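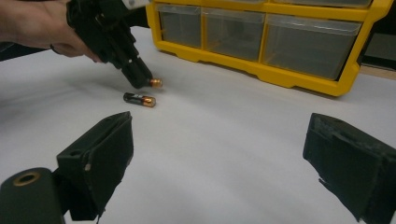 白い天板。表面は平滑に仕上げられている。

**天板**(てんばん、てんいた、英: tabletop)は、机、テーブル、作業台、棚、箪笥などの最上部に水平に取り付けられる板状の部材である。物を置く、書く、切る、組み立てるといった作業を受ける面となるほか、脚や箱体を上から固定する役割をもつ。甲板(こういた)とも呼ばれ、家具製造の現場ではこちらの呼称が好まれることもある。

## 名称

「天」は最上部を意味し、側面の「側板」、底面の「底板」、背面の「背板」と対になる。棚では最上段のものだけを天板と呼び、中間のものは棚板として区別する。炬燵では布団の上に載せる板を指し、多くは固定されていない。製菓用オーブンに差し込む金属製の板も天板と書くが、こちらは「てんぱん」と読まれることが多い。

## 構造

### 無垢板

丸太から挽いた板をそのまま用いるもので、幅の広い一枚板は大径木からしか得られない。木材は湿度の変化により繊維と直交する方向に伸縮するため、脚や幕板との接合には動きを逃がす工夫がいる。伝統的には吸付き桟や端嵌めが用いられ、現在は駒止めや長穴をあけた金具による固定が一般的である。

幅の狭い板を横に接ぎ合わせたものは接ぎ板という。隣り合う板の木表と木裏を交互に並べると、反りが一方向に集中しにくい。ただし木目の見え方を優先し、木表を上に揃える工房もある。

### 芯材と表面材

合板、パーティクルボード、中密度繊維板などを芯材とし、表面に突板や樹脂化粧板を貼る方式は量産家具に広く見られる。片面だけに貼ると表裏の吸湿に差が生じて反るため、裏面にもバランス材を貼る。軽量化のために枠の内部を空洞にし、紙製のハニカムを充填したものはフラッシュ構造と呼ばれる。この構造の天板は、補強のない位置にクランプや金具を締め付けると陥没することがある。

### その他の材料

石、ガラス、ステンレス鋼、人工大理石、陶板なども用いられる。石は熱に強いが重く、大理石は酸に侵される。ガラスには強化処理を施したものが使われ、縁は必ず面取りされる。

## 表面の性質

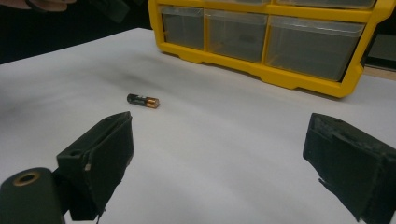
つや消しの白い天板に置かれた単3形電池

天板の光沢は用途に応じて選ばれる。光沢の強い面は拭き取りやすい反面、照明が映り込み、細かな擦り傷が目立つ。つや消しの面は映り込みが少なく、事務机や製図机に向くが、凹凸の大きいものでは鉛筆の粉や皮脂が残りやすい。

色も視認性に影響する。白色の面では暗い色の小さな部品を見分けやすく、透明な部品や白い紙片は見失いやすい。時計修理や裁縫では、扱う物に合わせて別の色の敷物を重ねることがある。

家具史研究者のノエミ・マルシャル(Noémie Marchal)は、工房の備品目録407点を調べた著作のなかで、白い作業面が増えた背景に室内照明の普及があると論じた。これに対しては、目録に色の記載がない品の扱いが不明確であるとの指摘がある。

## 縁の処理

芯材を用いた天板では、木口から水分が入ると膨れや剥離が起こる。これを防ぐために貼る帯状の材を縁材またはエッジ材という。厚さ2ミリメートルの樹脂製の縁材は角を丸く削ることができ、学校用や事務用の机に多い。薄い縁材は目立たないものの、物が当たると欠けやすい。無垢板では縁を斜めに削り落とし、実際より薄く見せる意匠もある。

## 規格と流通

天板のみを単体で販売する業者もあり、購入者が脚を別に選んで組み合わせる。グラミア(Gramia)は寸法と縁の形状の組み合わせで3,000種以上を掲載し、フルト(Fulto)は脚の取付穴をあらかじめ加工した製品を主力とする。両社の取付穴の間隔は異なり、そのままでは脚に互換性がない。カリス(Karis)の変換金具は両方に対応するが、取り付けると天面がやや高くなる。

## 手入れ

油仕上げの無垢板は乾いた布で拭き、つやが失われた時点で油を塗り直す。樹脂化粧板は薄めた中性洗剤で拭き、水拭きのあとに乾拭きをする。研磨剤入りの洗剤やメラミンスポンジは、つや消し面の一部だけに光沢を生じさせるため避けられる。輪染みは無垢板であれば研磨で除去できる場合があるが、突板では厚みが足りず、下地が露出するおそれがある。

## 関連項目

- 幕板
- 突板
- 作業台
- 吸付き桟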